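Extended warranty transfer on a privately purchased Vilela hatchback

Posted Sunday, August 21, 2022 by Brarkine

I intend to purchase a used Vilela from a private seller. The odometer shows 66 thousand kilometres and the extended warranty runs until December of next year. Does the remaining coverage pass to me automatically, or must an application be lodged?

Pokach
Coverage does not pass automatically. The seller must sign the transfer form in the warranty booklet, and the dealer must receive it within 30 days of the change of ownership. A copy of the logbook is to be attached, showing each scheduled service with its date and odometer reading. 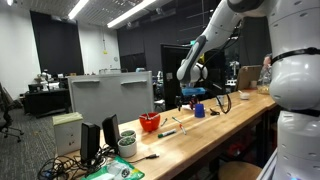 Servicing by an independent workshop is generally acceptable, provided that the manufacturer's schedule was followed and invoices were retained. Tyres, brake pads and wiper blades are excluded in any case. Purchasers are advised to confirm the transfer fee in writing prior to settlement.

Zivton
Mine went through in 2 weeks. The fee was $98. Check the colour code on the form matches the compliance plate, as mine was sent back once.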